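Zirkwood Fills the Gap on Toledo's Warehouse Blocks

24 October 2021

For most of the past decade, the three-story brick building at the south end of the warehouse blocks was a place people in Toledo drove past on their way to somewhere else. The upper windows were boarded and the ground floor was rented out as storage, a bay at a time.

It is now called Zirkwood, and all but two of its units are leased.

The building was bought by Trallinix, a small development company that had worked mostly on suburban strip centers. Satish Vashisht, who runs the company, first walked through it in March with a flashlight and a structural engineer.

"The roof was bad and the floors were good," Vashisht said. "If it had been the other way around we would have left."

What a small tenant pays for

Zirkwood is divided into units smaller than most landlords in the area will bother with. The smallest is 1338 square feet and the largest, which takes up the whole north side of the ground floor, is 3353. Tenants get a shared loading dock, a freight elevator and heat. They do not get finished walls or a reception desk.

Leases run for two years, with an option to renew at a rate written into the original agreement. Vashisht said the fixed renewal was the point that tenants asked about most. Several had come from buildings that were sold while they were in them, and had been given short notice to move.

The first to sign was Grotex, which makes replacement covers and straps for boats and trailers. It had been working out of a rented garage and a spare room, and moved in before the elevator had passed inspection. Everything went up the stairs for six weeks.

Other tenants include a picture framer, a bicycle wheel builder and a company that repairs restaurant chairs. There is no retail on the ground floor yet - the zoning allows it, but parking on the street side is limited to one hour, and the city has not said whether that will change.

The surrounding blocks

Rents nearby have started to move. Owners of two neighboring buildings have put up leasing signs since the summer, and a third has applied to convert its top floor to apartments. Roughly half of the storefronts on the main street are still empty.

Vashisht does not plan to add housing. The freight elevator is loud, he said, and some of the tenants start early.
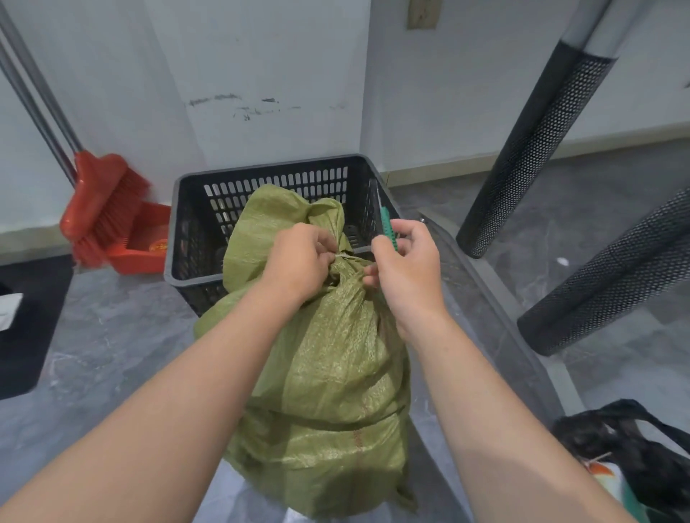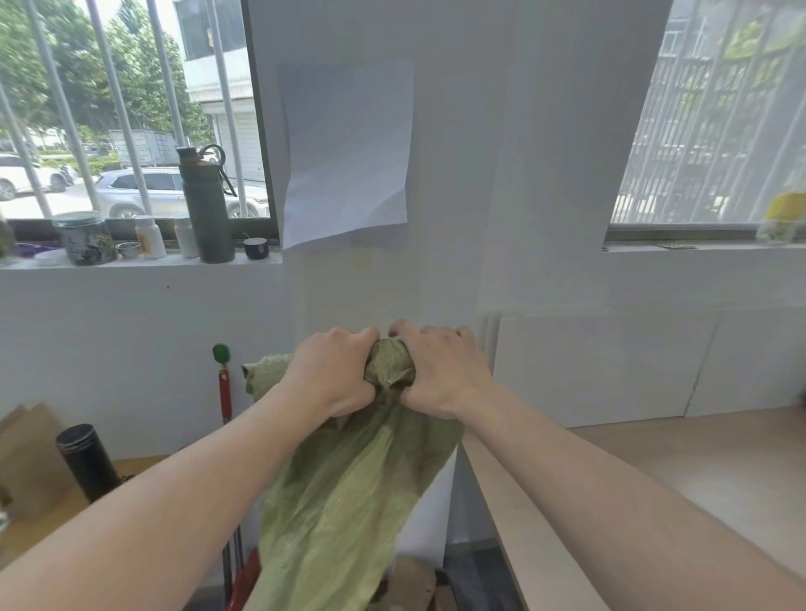

What comes next

Trallinix has an option on the lot behind the building and would like to use it for parking and a second loading area. The plan needs approval for a new curb cut on the alley. Work on the remaining windows continues through the winter, starting with the west side, where the old frames are in the worst condition.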